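Denero Replacement Finger Set for Wrist Grippers (Revision 2)
Trurkcombe Parts > Grippers > Fingers and Pads

In stock
Sold as a pair with pads and screws
Ships from our Bakalis warehouse, Monday through Friday

Safety notice: Revision 1 fingers

Please read this before ordering if you already own Denero fingers. The pads on Revision 1 were held on with adhesive only. Under repeated side loads the adhesive can creep, and the pad slides toward the tip. When that happens the gripper still reports a closed position, so the arm carries on with its program while the object is held by the edge of one pad or not held at all. Small bottles with smooth sides are the most likely to be dropped. We have also had two reports of a pad coming off completely and getting caught in the finger slide, which stalled the motor and tripped the overload.

Revision 1 fingers should not be used over glass, open liquids or anything a person is holding. Stop using them if the pad overhangs the fingertip by any amount. Revision 1 has a plain back. Revision 2 has a small "2" molded into the back of each finger, near the mounting holes.

What changed in Revision 2

The pad now sits in a recess and is pinned through the finger with two screws. The tip is slightly narrower, which helps when picking up dropper bottles lying flat on a table. The mounting holes are the same, so no new bracket is needed. You will have to redo the closed position, as the new pad is thicker than the old one and the motor will push against it if you leave the old value in place.

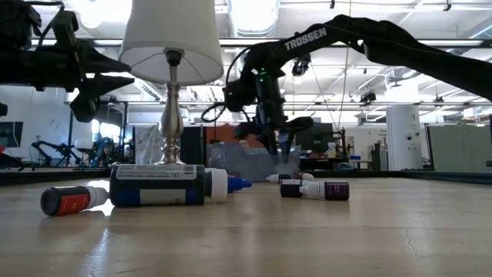
Dirov wrote to us that the pads were only half of it in their case: their gripper had been squeezing past its stop for weeks, the motor was running hot, and the first sign was an overload fault every Wednesday when they ran the long bottle sorting job. New fingers went on and the fault came back the same day. It cleared once they lowered the grip current and set the closed position again with the new pads fitted.

We agree with that order of work. If you are seeing overload faults, check the grip current first. A worn pad and a high current setting often show up together, and replacing the fingers alone will not fix the second one.

Fitting

Turn off power to the arm and support it before you touch the gripper. Some arms drop when power is removed. Move the wrist cable out of the way of the fingers, take out the old screws and clean the mounting face. Fit the new fingers with the screws supplied. Do not reuse the old ones. Power up, open and close the gripper by hand command at low speed, then set the closed position.

Inspection

Check the pads every 240 hours of running time, and after any collision or overload fault. Replace the pair at 1,000 hours even if the pads look good. Always replace both fingers together.

Returns

Unused Revision 1 sets can be exchanged free of charge. Used sets are exchanged at half price through the end of February. Put the fingers in a bag with your order number and mark the package "Finger exchange."

Related parts

Denero pad kit, Revision 2
Denero wrist cable clip
Denero finger screws, bag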